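Returnable Parts Program: Frequently Asked Questions

Civska accepts used plastic cores and sleeves from registered customers for inspection and reuse. The answers below apply to all returns sent to the Kokmont facility.

Which parts are accepted?
Cylindrical plastic parts with a center hole, supplied under the Gument line, are accepted in any quantity up to 600 per shipment. Metal cores are not covered by this program.

Do parts need to be cleaned before return?
Labels, tape and film residue must be removed. Washing is not required. Parts that have been in contact with solvents should be declared on Form 769 and packed separately.

How should parts be packed?
Please use a rigid plastic bin or a lined carton. Gross weight may not exceed 20 kilograms per container. Bins are returned to the sender with the next delivery; cartons are recycled on site.

What happens after a shipment arrives?
Each shipment is logged under the customer number and moved to the sorting line. Parts are placed on the belt singly for inspection of the bore and the end faces. Accepted parts are returned to stock, and rejected parts are sent for regrinding.

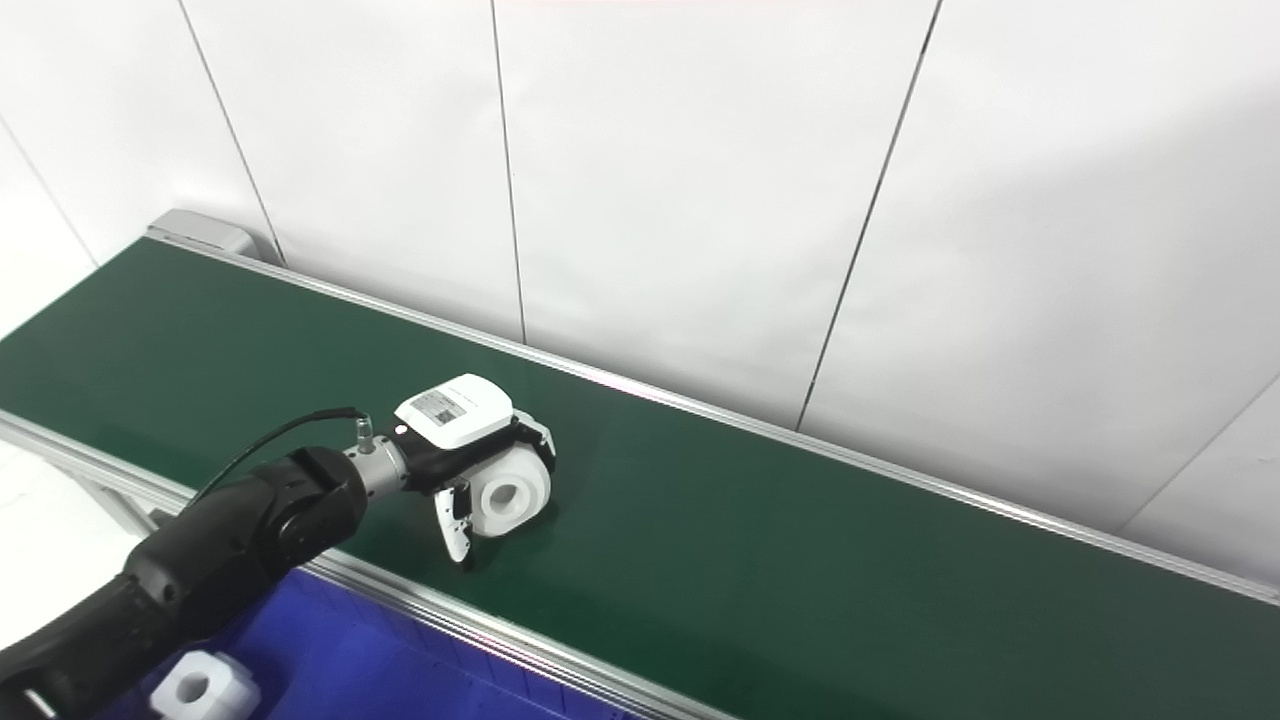

White cylindrical part at the conveyor belt, with a second part in the blue bin.

Can rejected parts be sent back?
Yes. The request must be made before the shipment is logged. Return freight is charged to the customer.

When is credit issued?
Credit appears on the statement for the month following inspection. Shipments received in June are credited in August owing to the annual stock count.

Where should questions be directed?
Customers served by the Żak depot should contact that depot. All others may call the returns desk at extension 2132 between 8:00 a.m. and 4:00 p.m.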